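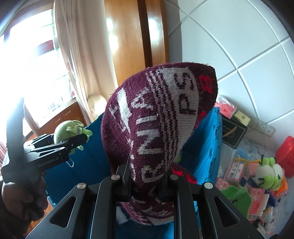

**1/** Yesterday I went to the open day of Skeltden. It was my first time inside a place where people teach robots with their own hands. I took many notes, so I will post them in parts. Please forgive my English if some word is wrong.

**2/** First the facts. The date was October 9, 2025. The visit was free, but you had to write your name on a list. We were 13 visitors in my group. Eyerusalem Hadgu led us through the rooms and answered almost everything. When she did not know, she said so, and I liked that.

**3/** I expected big orange arms behind a fence, like in a car factory. The rooms look more like somebody's home. There are curtains, cabinets, a wooden door. The people work with grippers that they hold in the hand, one for the left and one for the right.

**4/** The work at the time of my visit was to sort small household things. Socks, soft toys, little boxes. A person closes the gripper on a thing, lifts it, and carries it to its place. Then the next thing. The gripper records how the hand moves, and later a robot learns from this.

**5/** I asked why socks. Eyerusalem said a sock has no fixed shape, so every grasp is a new grasp. A box is the same box each time. A sock you pinch at one end stands up or falls over or folds, and you cannot know before.

**6/** Soft toys are also not easy. There is a green one with short little arms, and you can take it by the toy or by the chain. She said both ways are allowed, but the person must decide before closing the fingers and must not change in the middle.

**7/** Then visitors could try. I was in the second pair. The gripper was lighter than I thought, but after some minutes my wrist was tired. You want to turn your hand as you normally do, and the tool asks for a bigger turn, from the elbow.

**8/** My result: I dropped the sock 2 times before I could put it in the crate. Fuad Chala, who stood next to me, told me to go slower at the end and not at the beginning. This was good advice. The third time was fine.

**9/** Some numbers, for those who like them. In this project, which they call Lekness, they had 3,605 good recordings on the day of our visit. The goal is 4,000. They began in March. A recording is thrown away if the thing falls and the person does not pick it up again.

**10/** This I did not understand at first. If you drop the sock and pick it up again, the recording is kept. Fuad explained that a robot will also drop things, so it should see how a person repairs the mistake. So my two drops were maybe useful :)

**11/** After the break there was a short talk about Degefa, their program that checks the recordings. It was too technical for me in some parts. I understood that it looks for jumps in the movement, and a person looks again at the ones it marks.

**12/** One visitor asked if the robot can already do this work alone. The answer was: boxes yes, on most days. Soft toys sometimes. Socks, not yet at a level they want to show. We did not see the robot sorting, only a short film of it moving boxes in the other room.

**13/** Another question was about pay and breaks. The people who record change tasks after each hour, and they told us the shoulders get tired before the fingers. I had not thought about this side of the work before I came.

**14/** If you want to go: take the bus to Oron and walk from the last stop. The entrance is at the back, next to the bicycle stand. Wear shoes that are easy to take off, they ask for it at the door. The next open day has no date yet.

**15/** Thank you to Eyerusalem and Fuad for their patience. If somebody from my group reads this, please write to me. I missed the name of the book that was recommended at the end of the talk, and I would like to find it.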